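Water meters: what changes in November
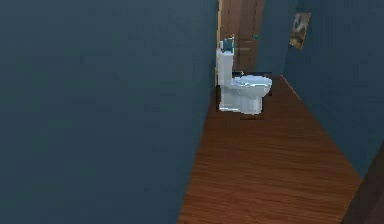 The switch to metered water at Hirkgate begins in November and will take in all 195 flats. Until now the water charge has been split evenly and added to the service charge, so a single person in a studio has paid the same as a family of five. From the first bill after your meter is fitted you will pay for what you use, plus a standing charge.

Naciri will do the fitting, starting with the lower floors. Each visit takes less than an hour and the water will be off for part of that time. You will get a card through the door with a morning or afternoon slot. Please clear the cupboard where your stopcock is. If the slot is no good, ring the number on the card and they will move it.

The old shared bill came to 3,039 cubic metres last quarter, which was up by 300 on the quarter before. A leak under the bin store accounted for part of that and has been repaired. Dripping taps and cisterns that keep running probably account for more. A few drops of food colouring in the cistern will show a leak: if the colour gets into the pan without a flush, report it to the office and we will replace the washer free of charge.

Flats on landing 11 already have meters and need do nothing.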